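Events > Staff Talks > Speaker Notes

Automation at the bar station: what changes for us
Speaker: Consuelo Cuautle, Rumus
Last updated: September

(Wait until people sit. Speak slowly.)

Good morning. I work eleven years behind bars and in function kitchens, and only since last winter I am on the Reveck project. So I speak today as a bartender first.

At a function of 400 guests, one person can spend the whole evening on ice and measures. My wrists remember this. The question at Rumus was which part of the drink we give away, and who decides it. We asked the bar staff before we asked the engineers.

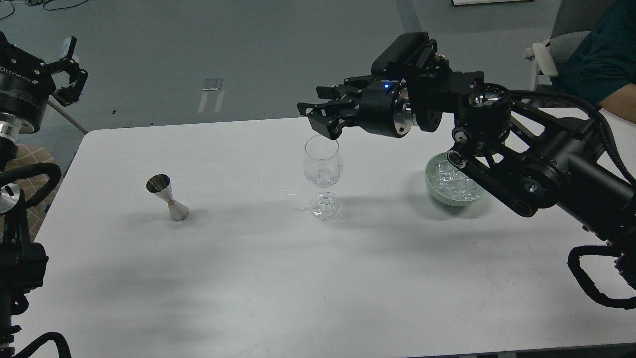 Ice step: right gripper open above the wine glass, ice in the glass.

(Pause. Let them look.)

Please notice how little is on the table. A bartender keeps everything close and crowded, and reaches without looking. For Reveck we had to write down each place, and the staff found this annoying -- I also. But now the new casuals learn the station from the same sheet, and it takes them 25 minutes.

Next point, the jobs. Our hours on Thursday did not go down. They moved to the floor, to talking with guests, and some colleagues do not like that. One told me she chose the bar so she would not have to chat. I think this is a fair complaint and we have no good answer yet. 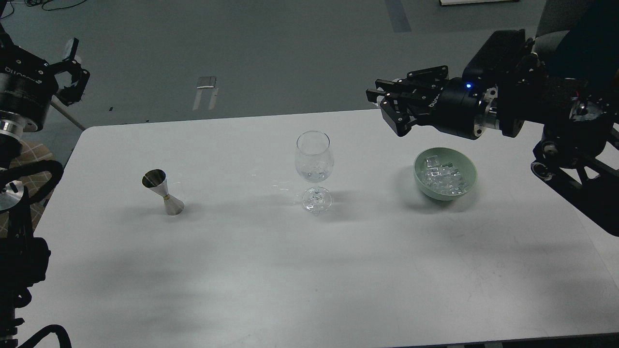 Station layout: jigger, glass, bowl of ice, one arm on each side.

The measure is the part people argue about. A good bartender has her own hand for it, and she is proud of this. We agreed that spirits stay with the person for now. At Mangundap they decided differently, ask me after.

(If time: story of the 200 spritzers. Then questions, until 10.40.)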